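Cleaning and Refitting the Base Mat of the Clodov Benchtop Arm

Maintenance instruction, Harnent Training Workshops
Prepared by Maribeth Manalo, October 9, 2019

This instruction covers the routine care of the silicone base mat used with the Clodov benchtop arm. The mat lies between the arm's base plate and the bench and keeps the arm from shifting during fast moves. Dust and dried lubricant collect in the ridges over time. When they build up, the base can creep during a cycle and taught positions will no longer match the work.

The mat should be cleaned after every 430 hours of operation, or sooner if the position check in the last section fails. Allow 15 minutes for the work, plus drying time.

Before you start

Move the arm to its park position from the pendant and switch off the controller. Lock the main switch and keep the key with you until the mat is back in place. Release the air supply and confirm that the gauge reads zero.

You will need a small scrubbing brush, mild dish soap, a lint-free cloth and the 5 mm hex key supplied with the arm. Do not use solvent or a wire brush on silicone.

Removing the mat

1. Loosen the four base screws in a diagonal pattern, then take them out.
2. With a second person supporting the arm, lift the base plate clear of the bench and set the arm in its cradle. Do not lift by the forearm or the cable guide.
3. Peel the mat up slowly from one corner. If it sticks, work a plastic card under the edge.
4. Wipe the bench and the underside of the base plate with the dry cloth.

Washing the mat

Carry the mat to a sink. Any flat, clean counter is suitable. Rinse both sides under running water and lay the mat flat with the ridged side up. Hold one edge down with an open hand and work the bristles into the ridges, a short section at a time. Keep the pressure light near the hanging hole, where the silicone can tear.

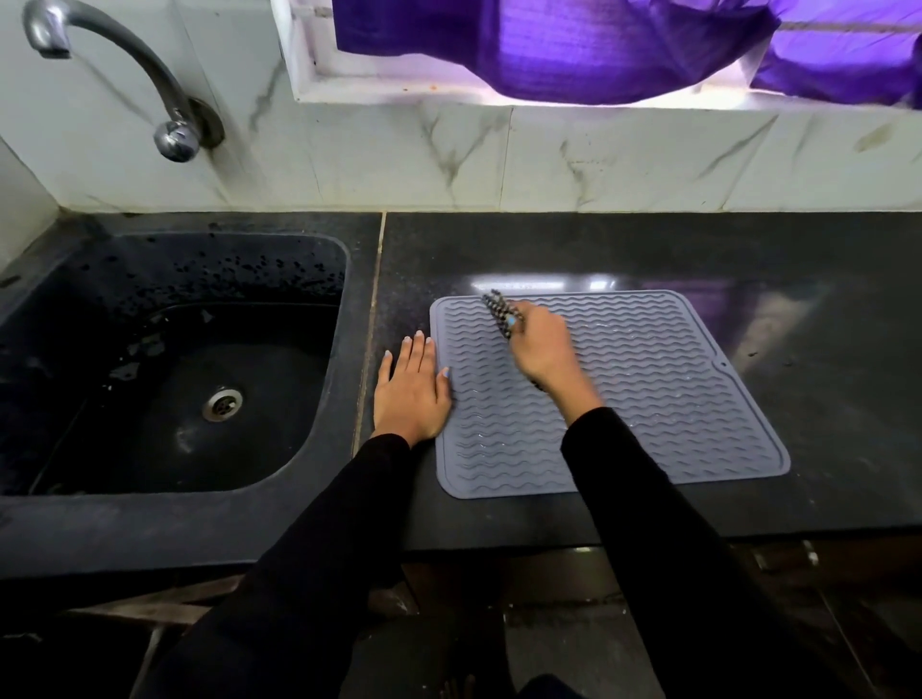

Scrubbing the ridged side. One hand holds the edge of the mat flat on the counter.

Turn the mat over and clean the smooth side with the cloth. Rinse until no soap remains – any film left behind will reduce grip. Hang the mat to dry and do not refit it until both sides are fully dry. Heat guns and compressed air are not to be used for drying.

Refitting and checking

1. Lay the mat on the bench with the ridges facing up and the hanging hole toward the rear.
2. Lower the base plate onto the mat and start all four screws by hand before tightening any of them.
3. Tighten in the same diagonal pattern, in two passes.
4. Restore air and power, then run program 324 at reduced speed. The tool tip should return to the reference pin on each pass.

If the tip misses the pin, check the screws first and repeat the program. If it still misses, take the arm out of service and notify the cell supervisor. Replacement mats are ordered through Erketti and are changed each January, whatever their condition.

Record the work in the cell log with the hour reading and your initials.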